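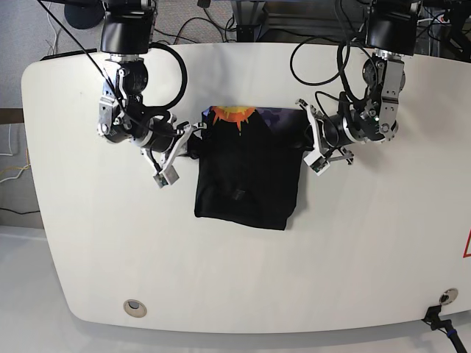 Buscar en la revista Buscar

La camiseta negra que no se quedaba negra

Drirano, una tintorería industrial con 47 empleados, lleva dos años intentando resolver un problema viejo: el negro de algodón se vuelve gris con los lavados. Su responsable de laboratorio, Nafula Simiyu, guarda 157 muestras numeradas en cajones de cartón.

«El cliente compra negro y a los pocos meses tiene otra cosa», explica. El tinte reactivo se une a la fibra, pero siempre queda una parte sin fijar - la que después sale en el agua.

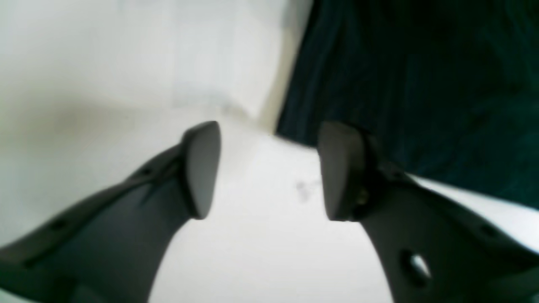
Superficie blanca con una pequeña marca gris.

La marca Uvetti, su principal cliente, pidió un baño de enjuague más. Eso encareció cada lote y alargó el turno hasta el sábado por la mañana.

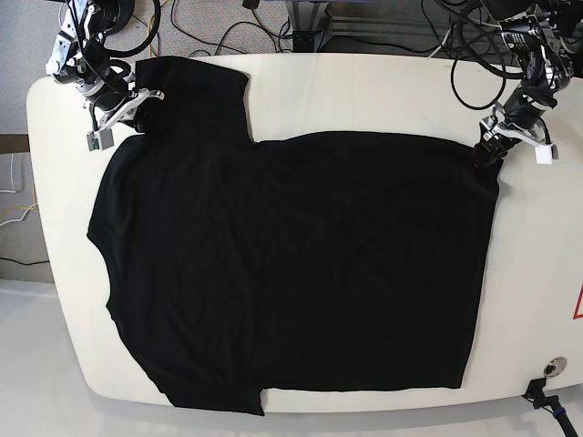
También influye el roce. Las fibrillas que se levantan en la superficie dispersan la luz y el tejido parece más claro, aunque conserve casi todo el color. Lavar del revés, en frío y con el tambor medio lleno retrasa el efecto.
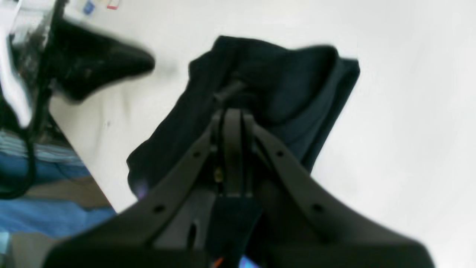
Tela azul marino oscuro, arrugada, sobre una mesa blanca.

El azul marino da menos quejas en Drirano. El taller tiñó 3743 prendas de ese color en noviembre y ninguna volvió. Simiyu empezará ahora las pruebas con mezclas de poliéster.

Contacto | © Revista Rustero | Volver arriba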